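Can a machine do the dishes yet? Short answer — no

September 12, 2018

Quick one this issue, I'm already behind.

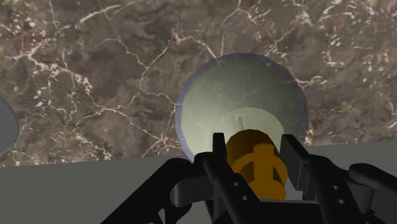 Spent the morning going through the Herrero chore trials with Ignacio Barroso. All simulated so far, no real kitchen. The question was a plain one. Can a two-finger gripper do the small stuff — pick up a knob, put it on a shelf, screw a cap back on a jar — without somebody standing by to rescue it?

Numbers first. 2000 simulated tries at pick-and-place, 466 clean ones. Not great. Better than last November, Ignacio says, when they were mostly chasing things off the table. Round parts are still the worst of it. Grip is fine, then the wrist turns and the thing slides. Anything see-through is trouble too, the depth readings go all over the place.

Shop floor looks better. Keltano has a bin-sorting cell that ran eight hours on brackets and bolts with one stop. But thats the same bins, same lights, same parts all day. A kitchen drawer is a diffrent animal.

Ezekiel Delacroix wrote in to ask if he should hold off buying a dishwasher. No. Buy the dishwasher.

Real hardware tests start at the Nornley shop in November, if the new fingers show up on time. Will report back. Send questions before then, short ones please.

Recent items
Florkon vacuum, long-term notes
Folding towels: why it takes so long
Nornley open shop night, what we saw
Reader mail: window washers, gutters, cat litter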